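To: home-machines list
Date: 2018-01-18
Subject: Re: are we anywhere near a laundry robot?

An earlier message on the list said:

> I keep reading that folding is as good as solved, and then I look at
> my own bed. Has anyone here had a gripper pick up real clothes and
> bedding, as opposed to one gray towel on a gray table? I'd settle for
> a machine that clears the bed and never folds a thing.

Clearing the bed is the part I'd love to see too, and I don't think we're close! I went to the Auer open day in August and watched their arm fold 20 towels in a row, all the same size, all laid out flat for it (very pretty, I clapped). Then someone tossed in a pillowcase and it sat there thinking for 8 minutes.

A small piece of cloth, held between two pads, I'd call doable now. The trouble is what's under it. Leaves printed all over the comforter, checks on top of that, black clothes in a heap and a phone in among it all. Please don't fold my phone. 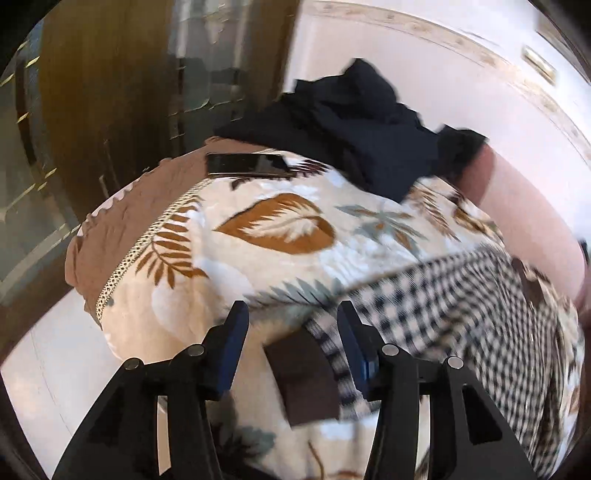
Small brown piece in the grip, gingham still to go.

I tried the Kullano cloth finder on pictures of my own bed and it was sure that a printed leaf was a sock. Twice! The Futura one did better with plain sheets but fell apart on anything checked, and I can see why: once the cloth goes over a hump the squares bend every which way, and where does one layer stop and the next begin? My hands sort that out by feel, without me even looking. Two flat pads have a much harder time of it.

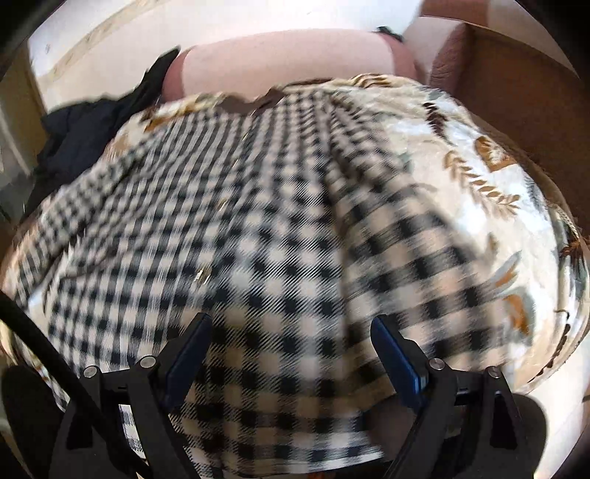
Pads up against the checked cloth, leaf print beside it.

So to the question of a machine that only clears the bed, my guess is we get one that moves everything into one big pile before we get one that knows a blanket from a shirt. I'd buy the pile one, to be fair. Is anyone going to the Kisstead meetup? I want to bring a bag of my worst laundry and see who's brave enough to try it. Fitted sheets included.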